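## 3. How guests picked a place to stay

I'll start with the bookings, since that's where I spent most of my summer. The Flanbridge campsite let me have its whole reservation log for one season, 3,129 stays in all, with names and card details stripped out before I ever saw it. Each line gives the night of arrival, the number of people, the type of pitch (tent, camper van, cabin) and whether the guest had stayed there before. It's a lovely messy thing! Some lines have notes from the front desk typed into the wrong column, and I read every one of them.

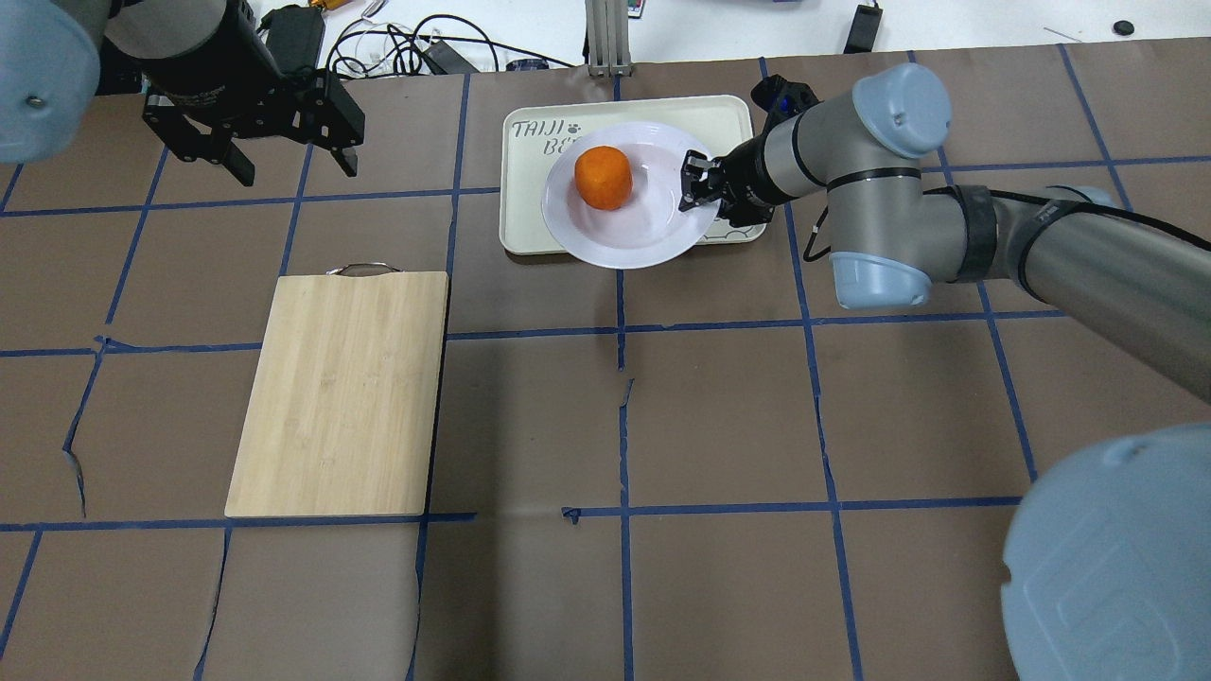

My first question was a simple one: do returning guests ask for the same pitch? I'd assumed they would (my own family drove to the same corner under the same pine trees every June). Of the returning parties, 266 asked for a pitch by its number when they booked. Plenty of them got it, but the log doesn't always say which request was met, so I only count the asking here and leave the getting alone.

Cabins were another story. People booking a cabin hardly ever named one, even when they'd slept in it the year before. Kelly Cavalcanti, who coded the desk notes with me, thinks cabin guests care more about the porch and the beds than about the spot, and the notes lean her way: they ask about bedding, bunk ladders and the coffee maker. Tent people ask about shade. They ask about shade a lot. 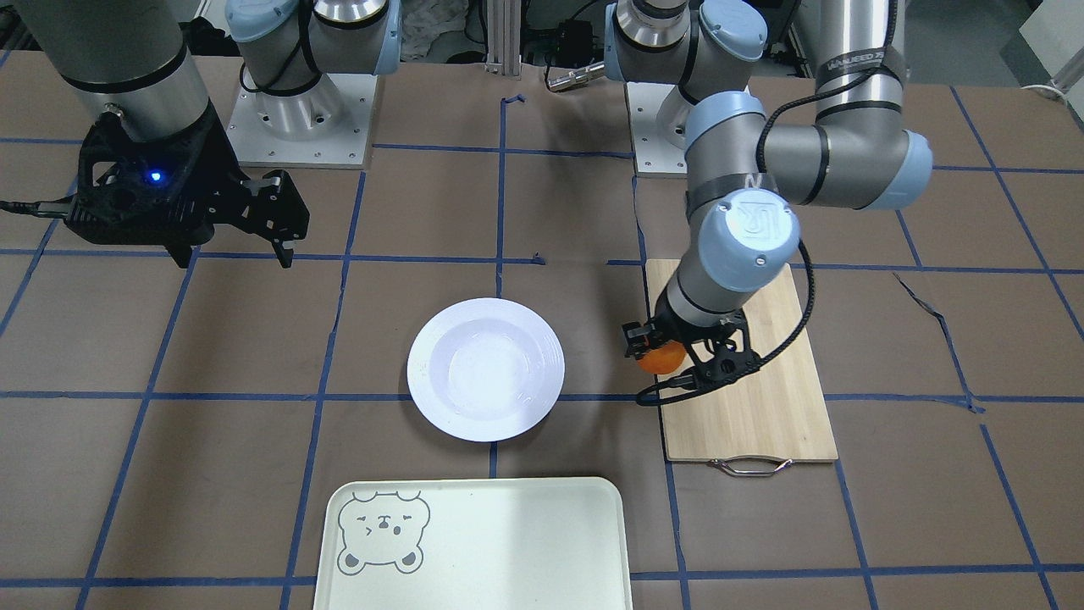
We also sent a short survey to guests who had agreed to be contacted, and 99 filled it in. That's a small group and I wouldn't hang too much on it, especially as keen campers are the ones who answer surveys. Still, I enjoyed the free-text box most of all. One father wrote half a page on the walk from the lower field to the showers, with a complaint about the gravel, and then gave the site top marks anyway.

Kelly and I sorted the answers separately and then sat down on a Monday to compare. We disagreed mostly over "quiet," which some guests used for traffic and others for their neighbors' kids, so we split it into two codes (Figure 2).

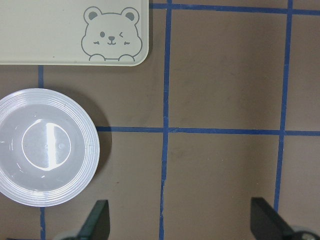

Once "quiet" was split, the neighbor kind turned up far more among van guests than I'd expected, and the traffic kind came almost entirely from the pitches by the road. I went back to the booking log with that in mind and checked whether roadside guests stayed fewer nights. They did, a little, but those pitches are also the cheapest and fill up with people passing through, so I can't pull the two apart with the data I have.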